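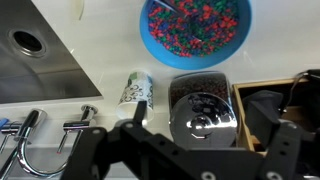

Could the bike store be sorted out before the clocks change, the Mesell office asked before the first item had been reached, as it had been on the list since spring and people were still chaining bikes to the stair rail. It was agreed to take the bike store first and move the lift to second.

September
Minutes by the building secretary

Kurup House Tenants' Meeting
Tuesday, 5.30 pm, ground floor meeting room

Minutes of the last meeting
Agreed, with one change. Under "Car park", "rear gate" should read "side gate".

1. Bike store
Two quotes are in. Standetti would supply and fit a covered rack for 12 bikes in the yard, on the strip between the side gate and the oil tank. The second quote is cheaper but is for an open rack, and does not include taking up the old slabs. The top floor said they would sooner wait and have a roof. The first floor asked if the rack could go at the front. The landlord has already refused this in writing and the letter is in the folder.

The meeting was in favour of the Standetti rack. The secretary will ask whether the price holds until the end of the year, and whether the work can be done on a weekend. Until it is in, bikes may go along the yard wall. They must not be left on the stairs or in the back passage. The insurers have raised this twice.

2. Lift
The lift was out of use for nine working days over the summer. The engineer has replaced the door sensor and says the control board is old but sound. Tenants on the top floor asked for a reduction in the service charge for that period. The landlord's agent has been written to and has not replied. A second letter is to go this week.

The notice inside the lift still has the old emergency number on it. A new one has been printed and only needs putting up.

3. Heating
Heating will come on in the first week of October, from 7 am on weekdays. Anis asked for an earlier start on Mondays, when their rooms are coldest. This was tried last winter and the other floors complained about the cost – it was left that Anis will keep a note of temperatures for a month and bring it back.

The valve on the first-floor landing radiator is stuck open. The plumber will look at it on the same visit as the boiler service. 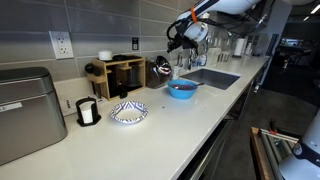 4. Cleaning
The contract runs out at the end of the year and the cleaners want to put their charge up to 37 pounds a visit. The meeting thought this fair, provided the stairwell windows are added. There was some discussion about what the cleaners do and do not cover. They empty the steel bin at the end of the kitchen counter and wipe down, but they do not wash up or tidy the wooden shelf unit, so the coffee press and anything else kept in it is for tenants to look after. A list of duties will be typed up and sent round with the new contract.

5. Car park
The lines have been repainted. Space 17 is now marked for visitors, and Mesell have been given the one next to the ramp in exchange. Deliveries are still blocking the side gate in the mornings. Each office to speak to its own suppliers.

6. Fire drill
The drill took roughly four minutes from alarm to roll call. The alarm could not be heard properly in the back office on the first floor with the door shut. An extra sounder is to be priced. Wardens should collect their new tabards from the post room.

7. Any other business
Post for the previous tenant of the top floor is still arriving. Return it to sender – do not leave it on the window sill.

Next meeting in November, same room, same time. Items to the secretary a week before. The meeting closed at 6.50 pm.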